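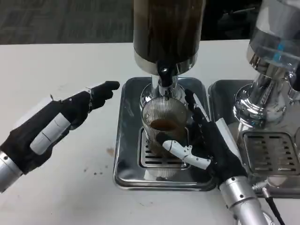 Figure 6-1. Gloved hands at the dispenser station, glass under the spout.

6. Comparing hand sets at the dispenser station

The procedure in this section is used to compare hand sets on the same two-arm base. The task is a fill: one hand holds or steadies a glass on the drip grate while the other works at the dispenser. It applies to the Pirotska hand in both versions, with the fabric glove fitted and with the bare white finger links. Results are entered in the Vonano log under the hand set number.

Run the full procedure for one hand set before changing to the next. Grip values from different sets are stored separately and are not carried over.

6.1 Preparing the station

1. Place the drip trays side by side on the table. Leave a narrow gap between them so that a finger cannot bridge both rims.
2. Set one dispenser on each tray with the spout over the slotted grate.
3. Stand the glass on the grate, centered under the spout.
4. Jog both arms to the Ready position and confirm that no cable is pulled tight at the wrist.
5. Record the height of the grate above the table in the station file. The controller uses this value as the lower limit for the fingertips.

NOTE: Polished chrome gives poor depth readings. If the controller reports a missing surface at the spout or the pedestal, enter the position by hand (see 4.3) and do not raise the camera gain.

CAUTION: Fill only with liquid at room temperature during grip comparison. The glove fabric is absorbent and the finger joints are not sealed.

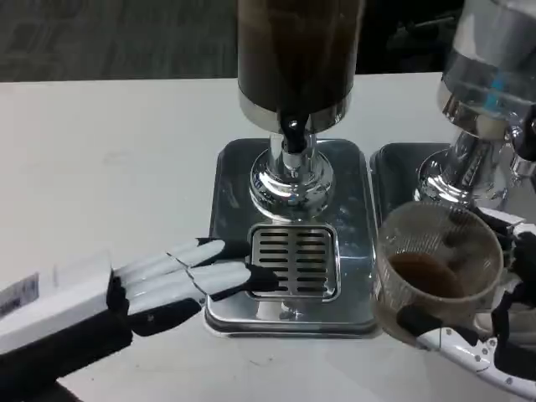
6.2 Setting the grip

1. Select the hand set in the Hands menu. The wrong profile will load without a warning if the two hands are of different versions, so check left and right individually.
2. Set the closing force to 6 N for the first attempt.
3. Close the holding hand on the side of the glass or mug. The thumb should make contact before the fingertips.
4. Lift clear of the grate and tilt slightly. Hold for 31 seconds.
5. If the vessel slips, increase the force in steps of 1 N and repeat from step 3.
6. Return the vessel to the grate and open the hand fully before moving the wrist.

NOTE: Bare links need more force than gloved ones on smooth glass. On ribbed glass the difference is smaller – Pollonham units at the June revision showed almost none.

CAUTION: Do not use a gloved profile on a bare hand. The gloved profile closes further to allow for the thickness of the fabric and may crack thin glass.

6.3 Running the fill

1. Bring the working hand in across the front of the dispenser, above the rim of the glass. Keep the approach speed at or below 98 mm/s.
2. Place the other hand beside the glass, low, with one finger toward the base. It does not need to touch. Contact is made only if the glass moves.
3. Open the spout and start the timer.

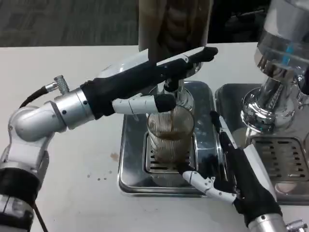
4. Close the spout when the level reaches the mark set in the station file. Do not run past half full during comparison work.
5. Withdraw the working hand first, along the same path, then the steadying hand.
6. Log the force, the fill time and any contact with the rim.

Spills on the table do not end the run, but wipe the glass base and the grate before the next one. Liquid under the base lowers friction and makes the slip values useless.

6.4 Changing the hand set

1. Park both arms and switch off hand power at the Begović controller.
2. Disconnect the hand cable at the wrist.
3. Remove the hand and fit the replacement. Tighten the screws evenly.
4. Reconnect the cable and run the finger check. Every joint must report before the arm will leave Park.
5. Repeat 6.2 from step 1.

Replace gloves after around 600 closures, or sooner if the fingertips are worn smooth. Stained gloves may be used provided they are dry.

Section 6 last revised 08/04/2022.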